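Burenden Gripper Comparison, Household Set

Summary
This data card covers 141 recorded runs made to compare two wrist camera settings on a two-arm robot with parallel grippers. Work was carried out in furnished homes between September and November. The set is maintained by the Canura group; the contact is Dardo Ledesma.

Contents
Each run holds right and left wrist video at 30 frames per second, joint positions and the gripper opening. Runs are sorted by camera setting, Duda (short exposure) or Prusinel (automatic exposure).

Known limits
Automatic exposure produces strong blur when the arm travels quickly. The gripper moves with the camera and stays fairly sharp – the lettering and finger links can still be read – while patterned upholstery beyond it smears.
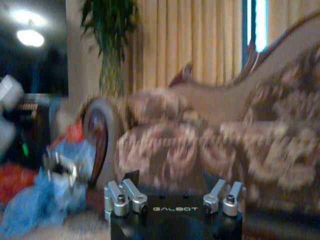
Recommended use
The set is suited to testing blur detection and exposure control. It should not be used to measure grasp success, as no outcome labels are supplied. Eleven runs lack left wrist video and are listed in the index file.

Terms
Research use only. Corrections may be sent to the maintainer and will appear in version 2.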